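What Is a Software Update? 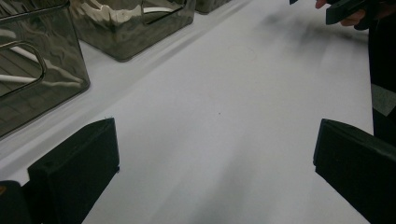 An operating system is the program that runs all the other programs on a tablet, phone or computer. It decides which app may use the screen, where files are stored and when the battery needs saving. Like any large program, it contains mistakes, and it has to be changed from time to time. Think of a smooth white tabletop with a wide space left open on it. Storage in a tablet is similar: a new file needs a clear space before it can be put down. If the space is too small, the update will not start.

Where the update comes from

The company that makes the operating system writes the new version and puts it on a server. A server is a computer that sends files to other computers. Your tablet asks the server a short question: "Is there a version newer than mine?" If the answer is yes, a message appears in Settings.

What is inside

Most updates do not replace everything. A small one may hold 300 changed files and leave the rest alone. Some changes are new features. Others are patches. A patch is a piece of code that repairs a fault, which programmers call a bug. Security patches close gaps that a harmful program could use to get in.

How it is installed

First the tablet downloads the update in small pieces called packets. Then it checks a digital signature -- a long code that shows the file came from the right company and was not altered on the way. If the check fails, the file is thrown out. If it passes, the tablet copies the new files into place and restarts. This can take 15 minutes or more. Do not switch the tablet off while the bar is moving.

Version numbers

A version number such as 8.2.1 has three parts. The first goes up for a major update, the second for a smaller one and the third for a repair. Not every company counts this way.

Before you update

Ask an adult first.
Plug in the charger.
Connect to Wi-Fi.
Make a backup -- a second copy of your photos and files, kept somewhere else.

Words to know

Bug: a mistake in a program.
Patch: code that repairs a bug.
Server: a computer that sends files to other computers.

Written by Dorothy Dobson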